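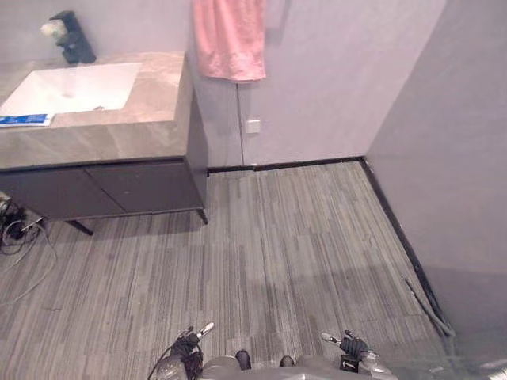 Trokholm Washroom Humidity Log

A year of relative humidity and air temperature readings from small washrooms in one office building. Released as a single CSV file with a short notes file.

Contents
humidity.csv: the readings, one per row
rooms.csv: one row per room, with floor area, fan type and door gap
notes.txt: comments typed in by whoever took the reading
CHANGES.txt: list of corrections since the first release

Summary
Rooms: 5
Days covered: 365
Rows in humidity.csv: 1,279
Rows flagged as doubtful: 39

Why the log was kept
The paint in two of the rooms was peeling near the ceiling and the building office wanted to know if the fans were moving enough air. Fraser MacRitchie set up the log and Chae-won Yoon cleaned the files. The question about the fans was settled partway through the year, but readings went on to the end so that all the seasons would be covered.

How the readings were taken
Readings were taken by hand with a Nitia digital meter. The person taking the reading closed the door, switched the fan off, waited for the number to settle and wrote it down. Times are local and rounded to the nearest quarter hour. There was no fixed schedule. Mornings are well covered and evenings are thin.

The meter was checked against a salt jar in April and read a little high. The offset is given in notes.txt. It has not been applied to the values in humidity.csv.

Columns in humidity.csv
room: letter code, matches rooms.csv
date: year, month, day
time: 24-hour clock
rh: relative humidity in percent
temp_c: air temperature in Celsius
fan_before: yes, no or blank, for whether the fan was running when the person came in
flag: blank if fine, otherwise one of the codes below

Flag codes
D: door was left open during the reading
M: meter battery was low
T: time was filled in later from memory
X: more than one of these

Flagged rows are kept in the file. Drop them if you need clean values, but report that you did.

Known problems
Room C had its fan replaced during the year. The old and new fans are both listed in rooms.csv with the dates they were in use.
Blank values in fan_before mean the person did not write anything. They do not mean no.
Height of the meter varied. Most people held it at chest level, and a few set it down next to the sink. Sink-level readings are marked in notes.txt for some rows only.
Cleaning times were not recorded. A freshly mopped floor pushes the reading up for a while, and some of the sharp peaks are probably that.

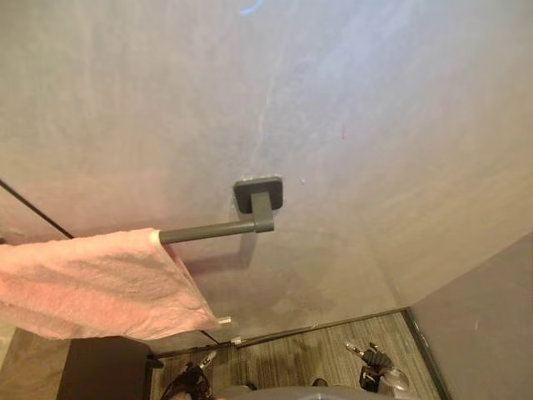
Benedicta Owusu wrote after the first release that the averages by room should not be compared directly, as rooms A and B were mostly read before lunch and the others were not. She suggested matching by hour first. We agree, and the room averages have been taken out of rooms.csv.

Suitable uses
Teaching basic time series work with uneven gaps, trying out ways to handle flagged data, and rough comparison of rooms before and after a fan change.

Unsuitable uses
Mold risk estimates, building code checks, or anything that needs a calibrated sensor.

Privacy
Initials of the people taking readings were removed. Comments in notes.txt that mentioned anyone by name were edited.

Corrections
2nd December: temperatures for room E converted from Fahrenheit. Thanks to Tatsuya Noguchi for reporting it.

Send further corrections to Chae-won Yoon, with the row number and the file name.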